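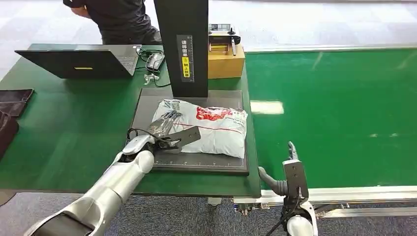

No. 103, page 44

## Parcel station workers wanted (measuring, scanning, belt loading)

Stuvmont is a small parcel handling company with one sorting hall in Kovport. We send out mostly light goods in plastic mailer bags: clothes, spare parts, books, samples. For the coming autumn period we look for 2 persons for the measuring station. The work can start from the middle of August, or later if you must give notice at your present job.

### The work

You stand at a green work table beside the conveyor belt. Each bag is laid on the dark plate, with the label up, and it is pushed flat if there is air inside. You read the label with the hand scanner and compare the result with the order list. The ruler along the front edge of the plate is for a quick control by eye when the size on the screen looks wrong. Then the bag goes onto the belt.

A normal shift has 451 bags for one station. This is an average from our own records of last spring, and before holidays it is more. We do not pay by the piece and we do not want that you hurry. A bag with the wrong size in the system costs us more time than a slow bag.

Other duties in the shift:

- putting aside bags that are torn or open, and writing a short note for each one
- re-printing labels which cannot be read
- wiping the plate and the table at the beginning and at the end
- keeping the scanner cable away from the edge of the belt
- helping at the unloading door when a truck comes early

The labels have many formats, and some of the signs on our equipment are in Chinese. You don't need to read Chinese. We have a translated sheet of all the signs and warnings, and you will go through it on your first day.

### Who can apply

No diploma is asked. Experience in a warehouse, a post office or a shop is welcome, but we have trained people from a bakery and from a hotel and it went well. You must be able to stand for long periods and to lift boxes at the unloading door. You should be comfortable with reading numbers and street names in English. If you need glasses for near distance, please bring them to the trial shift also.

Please tell us in your letter if there is some movement that is difficult for you. The height of the table can be changed, and we can often arrange the order of the tasks in another way.

### Hours and conditions

Early shift is from 6:00 to 14:00, late shift from 14:00 to 22:00. You change between them every second week. If you can do only one of them, write it clearly and we will see what is possible. There are two short breaks and one long break, all of them paid. Safety shoes and gloves are given by us. The contract is for six months, and it can be made longer if both sides agree.

The bus to the harbor stops near our gate, but the first one arrives after the early shift begins. For this reason most colleagues on the early shift come by car or bicycle. Bicycles can stay inside the hall.

### How to apply

Send a short letter and a list of your previous jobs, in one file if possible, to Séverine Caron, Stuvmont, Sorting Hall, Kovport. You can also leave them in an envelope at the front office. Write "measuring station" on it, so that it does not go together with the driver applications. A photo is not necessary.

After reading the letters we invite some persons for a trial shift of three hours, which is paid at the same rate as normal work. You will receive an answer also if we do not choose you.

Persons who applied for the Sterum night route in July do not need to send their papers again. A short message with your name is enough.

Notice placed 2023-07-25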